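Minutes, Gachanja Building residents' meeting, 5 March 2018

Chair and notes: Awuor Nyanda. Nine households present, apologies from the top floor.

**1. Last minutes**

Agreed, with one change: the broken bike rack is the one by the back door.

**2. Storage room**

The storage room is full again. Most of what is in there has no name on it. Items mentioned were paint cans, two strollers, flattened moving boxes and a stack of yogurt tubs somebody is saving. Several people said they keep things in case they come in handy and then forget them.

Agreed:

- Every item gets a tag with the apartment number.
- Anything without a tag at the end of July goes to the Unine thrift store or the dump.
- Limit of 3 boxes per household from then on. Strollers and bikes do not count toward the limit.

The second-floor households asked for a shelf for jars and bags anyone can take. Agreed on a trial basis, bottom shelf only.

**3. Laundry and linens**

Old sheets and towels can go in the rag bin if they are clean. No pillows, no socks. Awuor will put a new label on the lid. 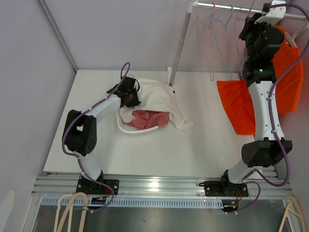
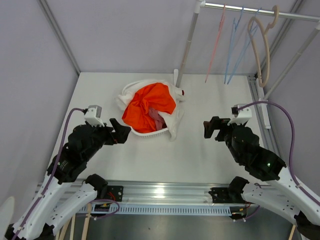 Item 3: laundry on the white tabletop.

Question about whether torn fitted sheets are worth keeping. Left to each household. The elastic should be cut out before they go in the bin.

**4. Shelving quote**

Plavel quoted 1000 for metal shelving along the long wall, fitted. Juvau has not answered. The meeting felt the price was high when the room may be half empty by the end of summer. Put off until the tags have been checked.

**5. Money**

Each household to pay 40 toward the dump run and the new lock. Apartment 2 has already paid.

**6. Other business**

The hall light on the first floor stays on all night. Awuor to look at the timer. Please do not leave boxes under the stairs while waiting for tags.

Next meeting after the July clear-out, date to be posted by the mailboxes.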